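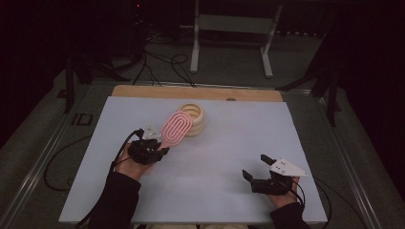 Home Markets Funds FAQ Contact

We use cookies to remember your settings. Accept Manage

Reading the daily market report: your questions

Veronika Kofler answers what readers of Gurnatus ask most often.

Why does the report always say why the market went up?
Editors want a reason in the first sentence. Prices moved, something else happened that morning, and the two get joined with "as" or "after." Sometimes the link is real. A surprise rate decision can move a whole index in minutes. On an ordinary day with a small change, I would treat the stated reason as a guess made on deadline.

Do you have anything to back that up?
A little. I went through 243 closing reports in our own archive and marked every one that gave a cause in the opening paragraph. Only 46 of them pointed to something a reader could check, such as a published earnings figure or an announcement with a time on it. The rest leaned on "sentiment," "bargain hunting" or "profit taking." That is one archive and one reader with a highlighter, so don't quote it as science.

What does "profit taking" mean?
It means people sold. Whether they sold at a profit is something the writer almost never knows.

The index rose but my shares fell. Is the index wrong?
Probably not. Most big indexes are weighted by company size, so a few large names can pull the number up while plenty of smaller ones drop. Look for the count of gainers and losers, usually near the bottom of the report. If it isn't there, ask why.

Should I look at points or percent?
Percent. A 46-point move is large on one index and tiny on another. Headlines like points when points sound dramatic.
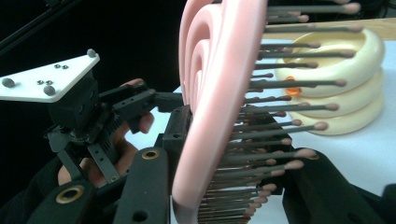
Hand-held gripper with a white marker plate.

Is the Trurkness 529 a good measure of the market?
It depends on what you think it measures. It tracks 529 companies picked by a set of rules, and the rules get changed. When a company does badly enough it drops out, and the long-run chart goes on without it. The chart isn't false, but I'd read the method notes before comparing it with my own account.

Can I trust the "buy" signals in the Flundavix app?
I wouldn't pay for them on the evidence so far. The results page shows winning signals and the dates they were issued. I asked for the full list, losers included, and got a brochure. If a complete record turns up I'll read it and change this answer.

What about broker target prices?
Check two things: who wrote the note, and what the last target was. The El-Sayed desk raised its target on one stock in February after the price had already passed the old one. Plenty of desks do this – it looks like a forecast and works more like a photograph.

Do I need to read a market report every day?
Not for a retirement account. If you trade for a living you already have a faster source.

Is any of this advice?
No. I don't know your debts, your age or how well you sleep. Be wary of any website that gives you a firm answer without asking.

Related
What an expense ratio takes out of your returns
Dividends: where the cash comes from
Limit orders and why yours didn't fill
How Gurnatus corrects its mistakes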